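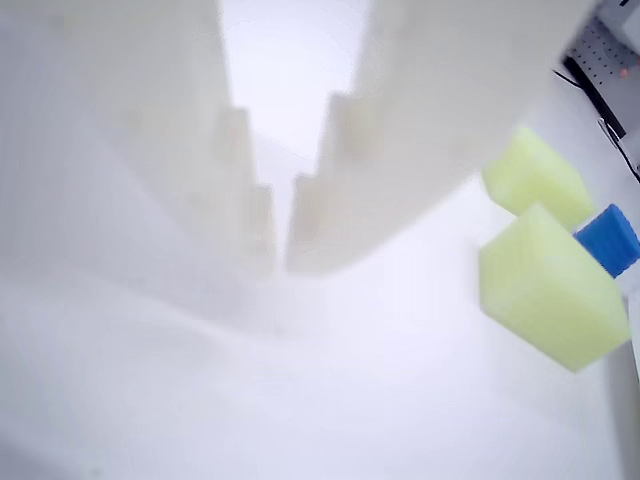
How to wash up by hand and save water

Scrape leftovers into the food bin before anything goes near the sink. Wipe greasy pans with a used paper towel. Fat poured down the drain sets in the pipe and is a nuisance to shift.

Fill the bowl a third full with hot water and add one squirt of liquid. More liquid only means more rinsing. If you have two bowls, put clean cold water in the second one.

Wash in this order:

Glasses
Cutlery
Cups and side plates
Dinner plates
Serving dishes
Pans

Change the water when it turns grey or the suds have gone. For a family meal that usually happens just before the pans.

A large plate, a small blue cylinder and two pale yellow foam blocks on a white tabletop. 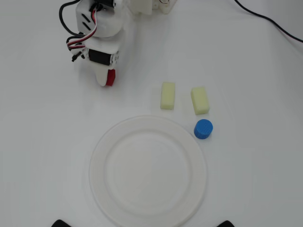

Large white plate on a white tabletop, with foam blocks and a small blue cylinder.

Large plates are awkward in a small bowl. Hold the plate upright, wash the top half, turn it and wash the other half. Do the back as well, as grease from the plate underneath collects there when you stack them.

Sponges

A wet sponge left in the bowl will smell within a day or two. Squeeze it out after each use and stand it on its edge to dry. Keep an old one for the bin lid and the hob, and snip a corner off so it doesn't get mixed up with the good one. Scourers are fine on steel but will scratch non-stick pans.

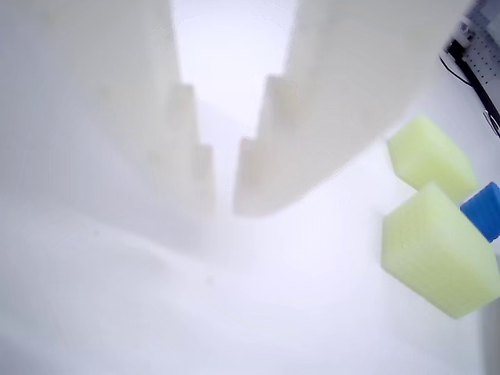

Burnt pans need soaking. Cover the base with water, add 2 spoonfuls of bicarbonate of soda and simmer for 16 minutes. Let it cool, then push the burnt bits off with a wooden spatula. Repeat if needed. Don't do this with aluminium, which goes dark.

Stack plates in the rack with a gap between each one and leave them to drain. Glasses are better dried straight away with a clean tea towel. Tip the washing-up bowl out, rinse it and leave it upside down.

Heledd Voyle
Updated May 10, 2023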